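# About Brimix

Brimix supplies table-play sets to preschools, kindergartens and therapy practices. A set consists of round plates, placemats and toy food, and is used for sorting, matching and table-setting exercises. We select the parts, check them, pack them and replace them when they wear out. We do not publish a curriculum.

The company was started by Liesl Camenzind, who had spent several years purchasing classroom supplies for a school district and kept a list of the parts that had to be reordered most often. Toy food was near the top. Pieces were sold only in mixed boxes, so a school missing one mango had to buy a full box to get it. Brimix began as a spare-parts service for that problem and still sells every item singly.

## What is in a set

The catalog holds 54 items in three groups.

**Plates.** Round, with a raised rim, in solid colors. The colors used most are pale pink, light mint and bright yellow. They were chosen to stay distinguishable under warm classroom lighting. We dropped an earlier cream plate that was hard to see on beige tabletops. The rim keeps rounded fruit from rolling off when a plate is carried.

**Placemats.** Large and translucent, currently in green only. A placemat marks the working area in front of the plates. Fruit is collected there before an exercise and returned there afterward. Mats are stored flat. A rolled mat takes a day or more under a stack of books to lie level again.

**Toy fruit.** Whole pieces and cut pieces. The watermelon is supplied as a wedge with a red face and green rind, the avocado and mango as whole fruit. We keep both kinds in a set so that children handle flat faces and curved ones.

## The three-plate layout

Most of our customers start with the same arrangement: three plates in a row from left to right, one piece of fruit per plate, placemat in front. It fits a standard table and leaves space on both sides for hands.

The basic exercise has two stages. In the first, the fruit is placed one piece to a plate. In the second, it is moved by request, for example from the pink plate to the mint plate. Matching by color is optional. Yellow fruit on a yellow plate is an easy pairing, but a red wedge has no red plate to go to, and teachers use this to bring in the question of which color is nearest. Lay the fruit across the center of the plate. Pieces resting on the rim get knocked when the neighboring plate is moved.

Larger groups should use more tables before adding more plates. With five plates in one row, the end plates are out of reach for a seated four-year-old.

## Checking and packing

Incoming goods are handled by Ayana Wako. Each delivery is compared with a reference tray that holds one approved sample of every item. Color is compared in daylight at the north window. Plates are stacked in tens and the stack is looked at from the side. A stack that leans is taken apart until the warped plate is found.

Fruit is checked for seams, sharp edges and loose parts. Small pieces are tested in a small-parts cylinder, and anything that fits inside it is withdrawn from sets meant for children under three.

Sets are packed plates first, then fruit in a drawstring bag, then the mat on top. The packing list is taped inside the lid, where it survives longer than a loose sheet. We keep 300 complete sets on the shelf before the school year and 31 through the rest of it.

## Cleaning and spares

Wipe plates and fruit with warm soapy water and dry them before storage. Do not soak the fruit. Water can enter at the seam and is difficult to remove. Mats should be wiped on both sides.

Spares are ordered by item number, printed on the packing list. There is no minimum order. The list is revised each April, and discontinued colors remain available as spares until stock is used up.

The packing room and the sample table share one floor. Visitors can handle any item in the catalog at the table, and school buyers are asked to bring their old packing list so that missing pieces can be matched there.

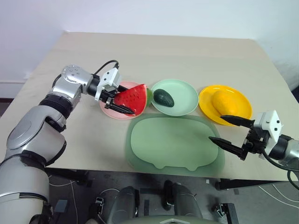
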